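Dernière mise à jour : 24 mai 2021
Imprimer | Envoyer par e-mail

Compte rendu de la réunion du groupe Mesures et essais

Présents : atelier de mesure, achats, qualité, bureau d'études, représentant de Stirnitz (pour les points 1 et 2).
Excusé : service informatique.

1. Approbation du compte rendu précédent

Le compte rendu est approuvé avec une correction au point 4 : la sonde différentielle renvoyée en réparation est celle du banc B et pas celle du banc A.

2. Remplacement du générateur de signaux

Le générateur du banc A ne tient plus son niveau de sortie en haut de gamme. L'atelier a comparé deux offres.

Stirnitz propose un modèle de table couvrant jusqu'à 70 MHz, avec certificat d'étalonnage, au prix de 2 934 euros hors taxes. Barasa propose un appareil équivalent en location, sans option d'achat. Le bureau d'études fait remarquer que la location reviendrait plus cher dès la deuxième année. Les achats confirment.

Le représentant de Stirnitz précise que le pilotage par fibre optique est une option et qu'elle peut être ajoutée après livraison, avec retour en usine. La qualité demande que le certificat mentionne les incertitudes de mesure pour chaque point. Réponse attendue par écrit.

Décision : l'offre Stirnitz est retenue, sans l'option fibre, sous réserve de cette réponse.

3. Étalonnage annuel

Le parc compte 100 appareils suivis. À ce jour, 29 sont encore à envoyer, pour l'essentiel des multimètres portatifs et des charges 50 ohms. Le laboratoire Hanar accepte de les prendre en deux lots. Le premier part avant la fin du mois de mai.

La qualité rappelle qu'un appareil dont l'étiquette est périmée ne doit pas rester sur un banc, même pour une vérification rapide. L'armoire du fond est réservée à ces appareils – la clé se trouve à l'atelier.

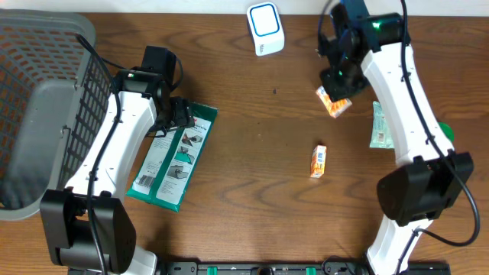 Table de travail, bras robotisés et bac gris

4. Logiciel d'acquisition Wamadis

La nouvelle version est installée sur le banc B. Les fichiers de mesure s'ouvrent normalement, mais l'export au format texte remplace la virgule décimale par un point, ce qui bloque les feuilles de calcul du bureau d'études. Le réglage n'est pas conservé à la fermeture du programme.

Le service informatique sera saisi. En attendant, le banc A reste sur l'ancienne version et les rapports destinés aux clients sont établis uniquement depuis ce banc.

5. Signalisation de la salle laser

Le panneau lumineux de l'entrée nord est resté allumé alors que la source était coupée. Le relais a été changé. Le bureau d'études souhaite que le panneau soit relié à la boucle de sécurité – actuellement, il dépend d'un simple interrupteur mural. Un schéma sera présenté à la prochaine réunion, avec le coût du câblage.

6. Questions diverses

Les cordons BNC défectueux sont à jeter et non à remettre dans le tiroir. Les achats regroupent les demandes de connectique en une seule commande ; liste à transmettre à l'atelier.

La date de la prochaine réunion sera communiquée par e-mail.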